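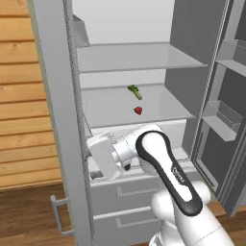

Week 3: Retaining Walls, or Where the Water Goes

Residential Site Construction, evening section
Notes by Lieselotte Kasten

Last updated: November

Reading before class: the drainage chapter in the course pack. Yes, all of it, including the tables.

1. What a wall is holding up

Dry soil is a fairly polite material. It leans on a wall with a pressure you can work out on the back of an envelope. Saturated soil is heavier and shoves harder, and the water between the grains adds its own push on top. Most of the failed garden walls I get called to look at were strong enough for the dirt. Then it rained for a week.

Terms you need:

Surcharge — any extra load above the wall. Driveways, sheds, hot tubs. Clients mention the hot tub after the footing is poured.
Batter — the backward lean of the face into the slope.
Toe — the front bottom edge, where a wall likes to tip or slide.
Geogrid — plastic mesh laid in flat layers behind the wall and buried as you backfill.

2. The Kleinschmidt job

We'll use this one all term. Sloping back yard, clay soil, house at the top, neighbor at the bottom with strong opinions. The first contractor built a single tall block wall with no drain pipe and backfilled it with the same clay he had dug out. It bulged by its second spring.

Detlef Petersen redesigned it as three low terraces with planting between them. The face area went up to 574 square feet, and the client asked why she was paying for more wall to fix a wall. Have an answer ready for that, because you will hear it too. (Start with what happens to the load when you halve the height, then go on to what happens when terraces sit too close together and act as one tall wall anyway.)

3. Order of work

Call for utility marking. Strip the topsoil and pile it where it won't be driven over. Dig to firm ground, then lay and compact the gravel base in thin lifts. Set the first course dead level; you'll spend half a day on it and it will be buried. Lay perforated pipe behind it with fall to an open outlet. An outlet that ends in the middle of a flower bed is a fountain.

Backfill with clean stone, fabric between stone and soil, grid where the drawings call for it.

4. For next time

Sketch a section through the middle terrace, to scale, with the pipe and its outlet shown. Zubaida Naqvi will collect them at the door. Site visit is Saturday. Boots, please — last term somebody wore loafers.

121 comments | 2218 shares

Related handouts
Week 2: Reading a Contour Plan
Week 4: Steps, Ramps and Landings
Deck Footings on a Slope (Ľudovít Tóth)
Planting the Terrace Edge (Abla Nimri)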